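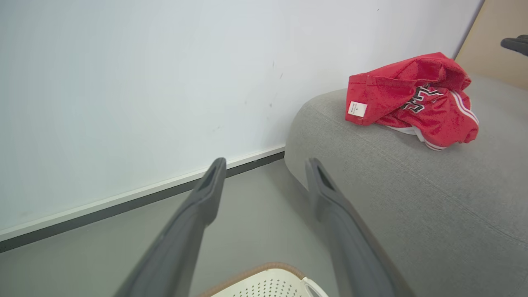 Urnuria Institute of Household Management
Course 206: Care of Rooms and Linens
Handout for Unit 27, Laundry Collection
Instructor: Caroline Mollel

Purpose of the unit

Students will learn to collect used linens from a furnished room and to leave the walls, floor and furniture in good order.

Baskets

Perforated baskets are preferred for daily collection, as the holes allow air to reach the fabric. Damp towels are carried separately. A basket with a woven rim should be wiped with a dry cloth only. Fill each basket to a hand's width below the rim.

Placement

Set the basket on the open floor, clear of upholstered furniture and the path to the door. It should be lifted when moved. Dragging marks smooth floors and leaves scuffs on baseboards.

Walls and baseboards

Small scuff marks on a white wall are treated with a damp white cloth and light pressure. Test a hidden spot first. Baseboards are dusted from the top edge down, before the floor is swept.

Assignment

Complete the room record and submit it to Wycliffe Ondieki by Jun 25, 2025. Practical work is held in the Heka room. Students who missed the January session should see Hamisi Lukumay for a place.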